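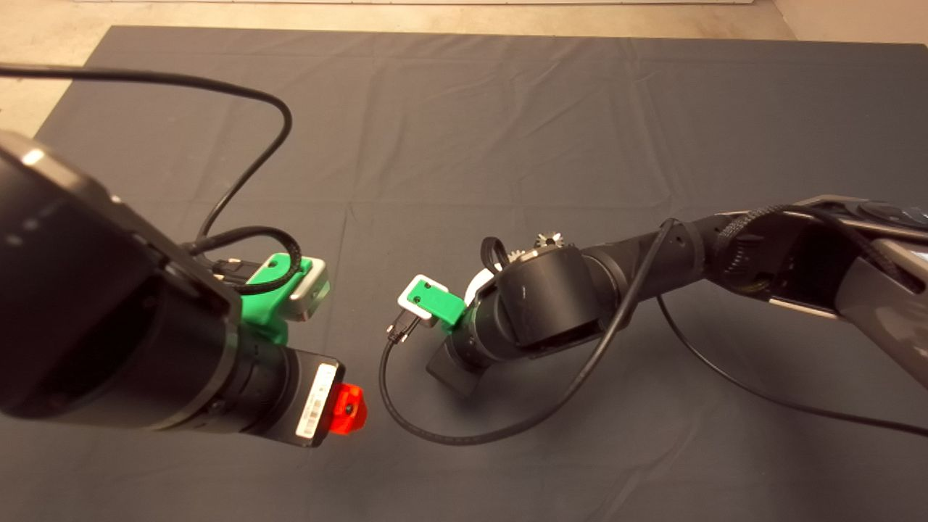
Floor mats, Illoddale unit: ground floor room

Text by Nadège Perrin. Last revised 4/29/26.

Entries on this page cover the dark grey fabric mat in the ground floor room. It lies directly on the beige floor and takes up most of the area, with a strip of floor left showing along one edge and at the corner. The wall base on that side is pale. The older mats are listed under Plasmont.

Surface
Dark grey fabric, plain. A few faint creases and fold lines run across it. The mat was delivered folded in a carton, and the supplier's sheet allows for fold lines on first laying. Do not iron. Weight the folds overnight, or turn the mat face down for a day and relay it. Creases that remain after 12 days are entered in the room log and left alone.

Border
The mat stops short of the wall base. It was ordered in a stock size and has not been trimmed. Trimming voids the Carkier exchange terms and the cut edge frays. If the mat creeps, lift it from the far corner and set it down again. Dragging it pulls the weave out of square and puts new creases in at the corners.

Fixing
No adhesive is used on the beige floor. Double-sided tape was tried in November on the Su landing and left a residue that took 2 passes with solvent to remove. Underlay is permitted if it is at least 60 mm smaller than the mat on every side, so that it does not print through at the edge.

Cables on the mat
Black cable is hard to pick out against dark grey fabric. Keep slack in a single loop near the equipment it serves and away from the walking side. Cable is not to be run under the mat, where it wears through at the fold lines first.

Cleaning
Vacuum with the brush head up, along the length and then across. Marks are blotted with cold water and a white cloth; coloured cloths have bled on this fabric. The strip of bare floor is mopped separately with a well-wrung mop, working away from the mat. Allow the floor to dry before the edge is laid flat again.

Reference
Mat record 77, Illoddale. Corrections to N. Perrin, with the record number in the subject line.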